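**FOR IMMEDIATE RELEASE - August**

# Birkett opens mending counter for clothes that have been sitting on a chair since spring

MORNADEN - Birkett, the fabric and notions shop on the lower end of Skamier Street, will open a mending counter this month for the sort of repair most households have been meaning to get to. The counter takes split seams, dropped hems, tired elastic and jeans that stopped fitting their owner's opinion of them.

The shop has sold thread and buttons to Mornaden for 27 years. In that time it has heard a great many customers say they would be back on the weekend to start the project. The mending counter is for them, and for whoever has to live with the pile.

Along with plain repairs, Birkett will offer a trim service called Brivano. Customers bring in a garment, pick a lace, ribbon or braid from the 167 kinds on the shop wall, and leave both with the counter. Those who would like to do the sewing themselves can buy the trim by the yard and get a free printed sheet on how to pin it. The sheet is one page long. An earlier draft ran to eight and was not widely finished.

Denim is expected to make up much of the work. It is sturdy, most people own too much of it, and it puts up with a lot of unpicking. The sheet suggests laying the piece out flat and trying the trim in a few places before reaching for a pin. A bed will do nicely if the dining table is already under something else.

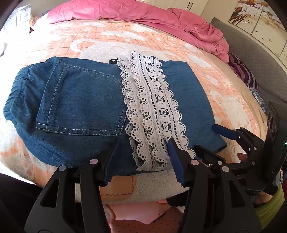
*Scalloped white lace laid over medium-blue denim, beside a topstitched patch pocket.*

Lace on denim has been in and out of fashion often enough that Birkett no longer tries to keep track. The shop advises customers to wash both the garment and the trim before sewing, as cotton lace can shrink and will pick its own moment to do so. It also asks that pockets be emptied. The counter is not set up to return single earrings, though it will try.

Plain hems and seams will be ready in two days. Brivano jobs take eight, longer if the customer changes their mind about the lace, which the shop has built into its thinking. Prices are posted at the counter and depend on the length of the seam and the thickness of the cloth. Zippers are quoted one at a time, after a short silence.

Birkett will not take leather, wedding gowns or anything described over the phone as "just a tiny hole."

A free drop-in table will run each afternoon from 2 p.m. during the first week, with scissors, pins and good light provided. Visitors may bring one garment each. Those who bring a bag of them will be asked to choose.

The mending counter is at the back of the shop, past the buttons. Samples of the trims can be handled at the front desk, and questions about repairs can be put to the staff there during shop hours.

**Press contact:** Birkett front desk, Skamier Street, Mornaden

\# \# \#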